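**Ticket: pink bedding, dark mark, guest room 5**
Opened by: Nisha Mittal
Assigned: Fedir Semeniuk
Status: open (was closed, reopened by me)

**Nisha:** There is a mark on the pink bedding in room 5. Laundry says it came back clean. I'd like to know how they checked.

**Fedir:** Rewashed on the normal cycle. Looked fine to me when it went back on the bed. Closing.

**Nisha:** Reopening. "Looked fine" under that hallway bulb means very little. Went in with the curtains open and there's still a darker patch.

**Rhydian Penry:** Could be dye from dark clothes. People drop black stuff on the bed while they fold and it rubs off. We had the same thing in December.

**Nisha:** In December you said dye too, and it was face cream. Has anyone tested it? White cloth, damp, press on the black item for 10 minutes. If the cloth stays white, it isn't dye.

**Fedir:** Did the cloth test this morning. Stayed white. Also tried the Nitetti spot spray on a corner of the bedding, no change in color there, so it should be safe to use on the mark.

**Nisha:** "Should be." One corner, one try. Please don't spray the middle until I've seen it dry in daylight.

Bed as of 2026-07-18:
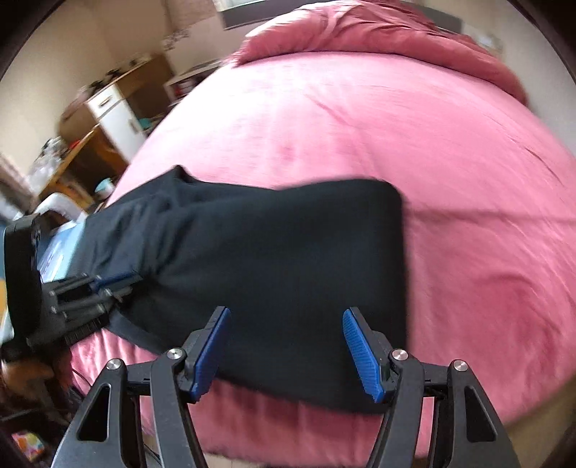 *Room 5, black garment on the pink bedding. Slightly darker pink patch toward the upper middle.*

**Rhydian:** Might just be the brushed fabric lying the other way.

**Nisha:** Then brush it back and tell me if it goes. Until then I'm not buying it. Dark laundry gets folded on the table from now on, dye or no dye.

**Fedir:** Will brush it and report. Leaving open.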